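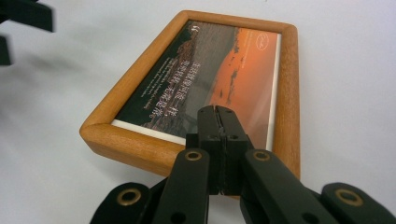

Flarkik - molduras, parte 2
LEIA-ME

Conjunto de fotos de molduras de madeira com vidro, montadas e com impressão dentro. Faz parte do Flarkik, a coleção maior de objetos de parede e de mesa. Esta parte é só moldura. Espelhos e quadros sem vidro ficaram na pasta Urkley, não procurar aqui.

Estado: utilizável, incompleto. Ver pendências no fim.

Última revisão: 2018-11-17

Conteúdo

fotos/ - 700 arquivos, todos em cor
notas.csv - uma linha por foto, separador ponto e vírgula
descartes.txt - lista do que saiu e o motivo em uma palavra
termos.txt - vocabulário usado nas notas, curto

Das 700 fotos, 685 têm nota completa. As outras ficaram só com o campo "objeto" preenchido. Dá para usar, mas filtrar antes se for mexer com reflexo ou texto.

Por que molduras

Parecem fáceis e não são. Madeira clara muda muito de cor conforme a luz, do mel ao âmbar escuro no mesmo perfil. Vidro reflete. A impressão tem cor e texto próprios, e aí quem anota começa a descrever a paisagem impressa e esquece a peça. Na versão de setembro metade das notas dizia "deserto" ou "pedra" e nada da moldura. Refeito.

Regra atual: primeiro a moldura, depois o vidro, por último o impresso. Uma frase para cada já serve.

Campos do notas.csv

objeto - quase sempre "moldura"
material - madeira, metal, outro. Não adivinhar a espécie da madeira
perfil - reto, arredondado, chanfrado
canto - visível / parcial / não visível
junta - s/n, só marcar s se der pra ver a linha
borda_branca - s/n, vale passe-partout ou margem do papel, não separamos
vidro - s/n
reflexo - nenhum, fraco, forte
texto - s/n
idioma - preencher só se der para reconhecer a escrita
obs - livre 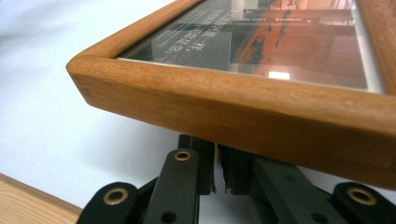
Canto com a linha da meia-esquadria fraca, mas visível: junta = s, perfil = arredondado.

Dúvida recorrente: a linha da meia-esquadria some em foto de longe. Nesse caso junta = n, mesmo sabendo que a peça tem. A nota é da foto, não do objeto. Já discutimos isso demais, fica assim.

Veio da madeira e pintinhas escuras vão em obs. Não é defeito, não marcar como dano. Dano é lasca, risco fundo, canto aberto.

Sobre o texto impresso

Várias impressões trazem frases em chinês com linhas miúdas em alfabeto latino ao lado. Transcrever só o que se lê sem forçar. Texto de ponta-cabeça conta como texto, mas não precisa girar a foto para tentar ler - se na posição original não dá, escrever "ilegível" e seguir.

Os caracteres grandes costumam sair bem quando o ângulo ajuda.
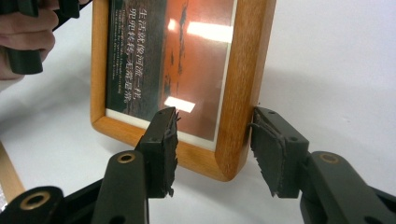 Um caso que aparece transcrito: 生活就像河流一样，兜兜转转，无需追寻. Algo como "a vida é como um rio, dá voltas e voltas, não é preciso correr atrás". A tradução vai em obs, marcada com "trad.", e é livre, ninguém revisou. As linhas pequenas ficam como ilegível.

Reflexo

Fraco = o impresso continua aparecendo por baixo. Forte = mancha branca que come parte do impresso. Se tiver os dois na mesma foto, vale o forte. Não apagar reflexo em editor, por favor. Na cópia Bronside alguém fez isso e o vidro ficou parecendo papel, tivemos que voltar tudo.

Divisão

464 fotos na lista principal, o resto na reserva. A divisão foi feita por sessão, então fotos parecidas ficam do mesmo lado. Não embaralhar.

Problemas conhecidos

- "mdeira" em algumas linhas do notas.csv, corrigir na busca
- acentos quebrados se abrir direto na planilha, importar como UTF-8
- a cor varia entre sessões, sem correção de branco
- campo canto preenchido de dois jeitos nas linhas antigas ("parcial" e "parc")

Pendências

Completar as notas que faltam. Juntar a lista Rahman de termos com o termos.txt - tem repetição. Decidir se passe-partout ganha campo separado, por enquanto não. Conferir as transcrições em chinês com alguem que leia de verdade.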